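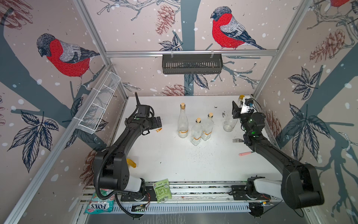

Page 5

Kesley Family Remembrance Book: Your Questions

What is the Remembrance Book?

It's a yearly collection of life stories of people from Kesley and Surthorpe, written by the families and friends who knew them. The first one had 13 stories. The last one had 136, and we loved every page of it!

Does the person have to have died this year?

No, any year is fine. We've had a great-grandmother who died in 1919 and a baby brother remembered by his sisters sixty years on. If you have a story to tell, please send it in.

Did they have to live here all their life?

Not at all. Born here, married here, taught a few years at the Skinner Road school, moved away at 18 and came back every summer, it all counts.

How long should it be?

Up to 200 words in the main section. I know that sounds tight, but you'd be amazed at what fits (one of my favorites is four sentences about a man and his tomato plants). Longer pieces can go in the back section if there's room, so ask early.

I'm no writer. Can someone help?

Yes, please let us! Call or write and we'll set up a time to sit down with you. You talk, we take notes, and you get to read it before it goes anywhere. Bring a cousin if you like. Cousins remember the nicknames.

What should I include?

Full name, including maiden name, plus birth and death dates if you have them. Parents, brothers and sisters, spouse and children are a big help to people tracing their families. After that, put in what made them themselves: the job, the card games, the terrible singing, the pie.

Can I reuse the obituary from the newspaper?

If the family wrote it, sure. If the paper's staff wrote it, check with the paper first.

What about photos?

One per story. Send a copy and keep the original at home. Write the name on a separate sheet, never on the back in ballpoint.

What if relatives disagree about a date or a spelling?

It happens every year. Send us both versions and we'll print both.

When is it due?

Stories for this year's book need to reach us by 12 October 2019. Books come back from the printer in November.

Can I fix a mistake in an older book?

Yes, corrections run on the last page. Give us the year and page number.

Who do I contact?

Lewis Shearer, at the desk in the Plamano Reading Room, Tuesday afternoons. Leave a note if I'm out and I'll call you back. I can't wait to read about your people!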